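# Trollico counter arm: daily care on polished granite?

**fiorella_o** - January 2, 2018

Happy new year all! My Trollico wiping arm has been living on the kitchen counter since September and I love the thing. Question for people running one on stone. The base is a suction plate, and lately it loses vacuum overnight. The gauge reads 92 when I switch off and is down to 23 by breakfast. On startup the arm refuses to home, quite rightly.

My routine so far:

1. Park the arm, power off, release the plate and lift the whole thing away.
2. Wipe the granite by hand, starting in the corner where the tile walls meet. Crumbs hide really well on dark speckled stone, so I look for them where the light glares off it.
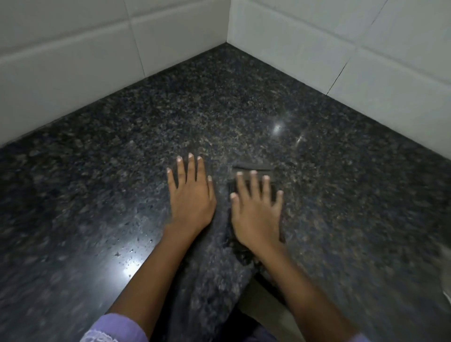

3. Wipe the suction lip with a clean damp cloth and let it dry.
4. Set the plate back down, pump, home, run the short cycle.

Am I missing something? I'd rather not buy a new lip if it's a cleaning thing.

Fiorella Orlandini, Raltirthorpe

---

**martti_h**

Great machine, and your order is good! I'd look at step 4. How long do you pump? Mine wants to reach 100 and then sit for four minutes before I trust it. If you stop at 92 you never seat the lip properly. Also turn the plate a little each time you put it back, or the rubber takes a set.

Martti Heinonen

---

**pumpkinbolt**

Disagree on turning it. You lose your taught points every time, and re-teaching the sink edge is a pain. Clean the check valve first. It's under the small cap on the pump side and it collects lint like you wouldn't believe.

---

**martti_h**

You don't lose them if you re-reference off the back wall - that takes a minute. But yes, check valve, good call.

---

**fiorella_o**

Ooh, I didn't know there WAS a check valve. Will look tonight. I moved along toward the sink too, both hands flat and the sponge or folded cloth under the right one. I'm thinking of putting the plate on this stretch, so the arm can reach the basin rim without stretching out so far.

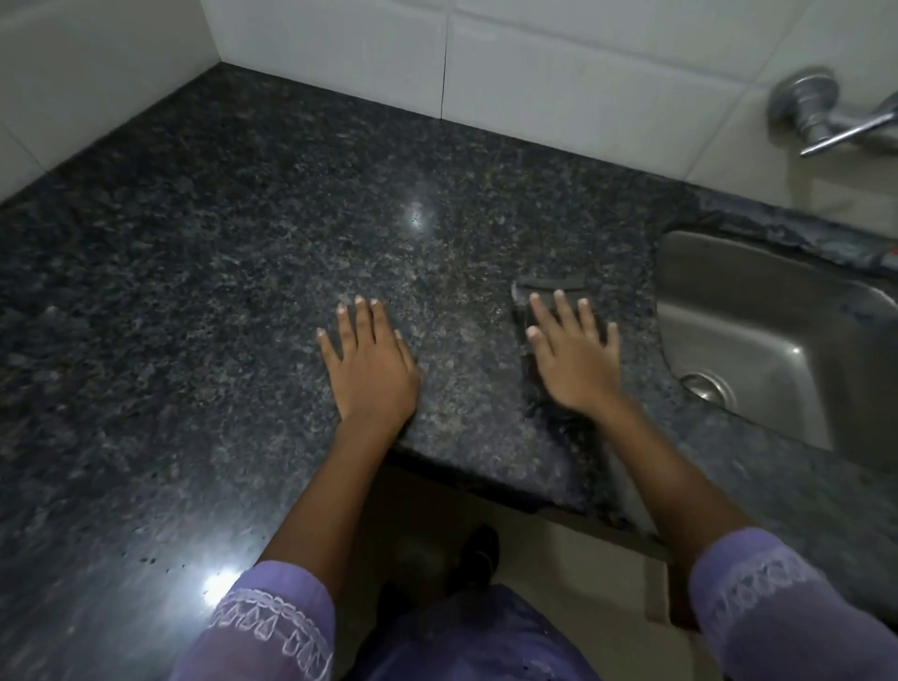
**Re: Placement and mounting**

**pumpkinbolt**

Watch that front edge if it's beveled. The lip has to be on the flat everywhere or it will creep. And keep back from the tap lever, the elbow swings wider than you'd think on the return stroke.

**davwood_dan**

I used a Hämäläinen mat under mine and never looked back. No vacuum to babysit.

**martti_h**

On polished stone? Mine walked on a mat, with the arm out at full reach. I'd stay with suction and a clean valve.

**fiorella_o**

Valve is out, and it was packed with gray fluff!! Pumped to 100, waiting my four minutes now. Will post the morning reading.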